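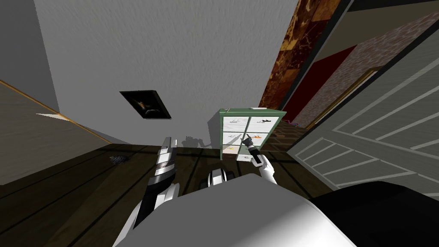
Mamani to Plan Its Robot Purchase in Simulation First

TRISHOLM, 2022-03-09 – Mamani, the home storage and shoe care company, today announced a plan to choose its first two-armed robots by trying out the work in simulated rooms before any money goes to hardware. The company has set aside a planning budget for the project and expects to place its first order in December.

The simulated rooms are being built by Zerneo, a software studio in Trisholm. One of them has a six-drawer cabinet with shoe graphics on the drawer fronts, standing on a wooden floor, with the robot's right gripper reaching toward a drawer. Small drawers like these are a big part of what Mamani's staff handle every day, so that is where the planning begins.

"I have bought equipment for this company for years, and I have never been this excited about a spreadsheet," said Ea Brøndum, head of purchasing at Mamani. "We get to ask the dull, important questions early – how much floor does it need, how far does it have to reach, and what happens to our budget if we need wider aisles?"

Over the next few months the team will lay out 12 rooms and run each one with different cabinet heights and arm lengths. The results will feed into a written list of needs, which suppliers will receive before they are asked for a price. Mamani plans to keep 60 percent of the budget for the robots and their grippers. The rest will go to floor work, spare parts, training and service.

Wilson Sotelo, who runs the project at Zerneo, said the cabinet room has already started some good arguments. "People from the stockroom come in, look at where the arm has to go, and start moving furniture in their heads. I love that. They know things about drawers that we would never have put in a model."

Stockroom staff will review every room and can ask for changes. A group of 46 employees has signed up so far, and Jhosep Correa, who leads the day shift, will collect their notes. Those notes will go into the purchasing file along with the simulation results.

Greltix, a service firm, will advise on upkeep costs and help compare leasing with buying. Its first cost estimate is due before the supplier list is drawn up.

Suppliers who would like to receive the list of needs can write to Eliécer Nina at the Mamani purchasing office in Trisholm.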